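13 September 2018
Mango leather, second round

Picking up from the March batches, which were stored in the Nindley boxes and mostly went sticky by the end of spring. Want to know if the trouble was the drying or the packing. My guess is drying. The March sheets were spread by eye and the middles were always softer than the edges, so we were packing two different products in one roll.

Fruit is from Zirkia again, same variety, riper this time. They had been sitting out since the weekend and the skins were starting to give at the stem end. Cut one open before starting and the flesh was good, deep color right through, some fiber near the pit. Rejected anything with brown streaks. The rejects went in the freezer for the sauce trial and should not come back into this one.

Front shutter stays down while the dryer is running, otherwise the draft from the hall cools that side of the room and the two racks drift apart. Learned that in March too.

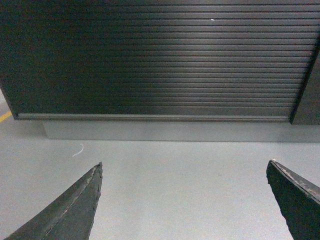

Puree

Peeled, cut off the pit, blended until smooth, pushed through the medium sieve. The fine sieve is too slow and clogs with fiber. Lost more to the sieve than I wanted, so next time blend longer first.

Net puree per sheet: 387 g. That number comes from filling a tray to the depth I liked and weighing what was in it, so it is not magic, but keep it the same for every sheet from now on or the times mean nothing.

Lime juice in all of them, same dose as before. No sugar in A or B. Sheet C has honey, warmed so it would mix. I had planned to run one with ginger but the ginger in the drawer was old and woody. Skipped.

Heated the puree before spreading. It thickens a bit and the color holds better. Stir the whole time, it spits.

Spreading

Offset spatula, start at the corners and pull toward the middle, then tap the tray flat on the counter. The edges dry first no matter what, so leave them slightly thicker. The silicone liners are better than the parchment, which wrinkled in March and left creases in the sheet that never dried properly. The liners do need trimming for the round corners. Two of ours are still square and ride up.

Weigh the tray with its liner before anything goes on it and write the tare on tape on the underside. I forgot on sheet B and had to scrape it off and start over. Some puree lost, topped up from the spare.

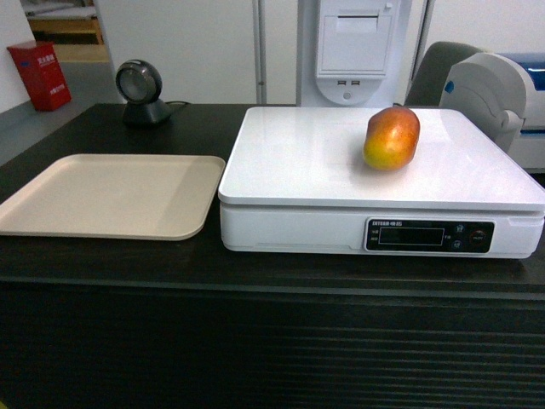 DRYING

A and C at 50 degrees C. B at 80 for the first hour, then down to 50 with the others. The idea was to drive off the surface water early and save time.

B skinned over. By the second check the top was leathery and the underneath was still wet enough to slide when I tipped the tray. Flipped it onto a fresh liner, which helped, but the sheet tore along one side and the color is darker than A. It tastes cooked, like jam. Not bad, but not what we are after. Do not repeat the hot start.

A behaved. Turned the tray end for end at each check. Surface went from shiny to dull, then stopped marking when touched with a dry finger. I called it done when it peeled from the liner in one piece without stretching.

C is slow. Honey holds the water. It was still tacky when A came off and I left it in. May never get fully dry to the touch, in which case it needs starch dusting or it needs to be dropped.

Weighed all sheets at every check, tray and all, and subtracted the tare. The full table is on the back page. Weight is a much better guide than touch for the last part of the drying, where a sheet feels the same for hours and is still losing water.

Also tried the Kuramov film against plain wax paper for rolling, using offcuts from A. Wax paper peels cleaner today. Leave both rolled on the shelf and look again in 3 weeks.

To do
Trim the two square liners.
Check the rack thermometer against the probe — they disagree and I trust the probe.
Order more fruit, and ask for it less ripe.
Water activity on A and C when the meter is back.
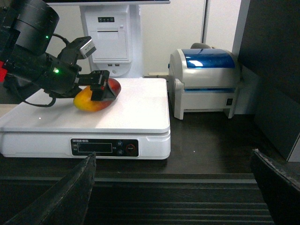

Chareonsuk

Added after reading the above. I would not drop C yet. Try half the honey before going to starch, the dusted sheets look chalky and people wipe it off. I also think the fruit was too ripe for a fair comparison with March — the puree was wetter going in, and that alone could explain some of the extra hours. Can we record whole fruit weight as well as puree weight next time, so we get a yield? The sieve loss is bothering me more than the drying.

Sheet C came off late in the evening. Still tacky in the center. Wrapped in wax paper, top shelf, labeled.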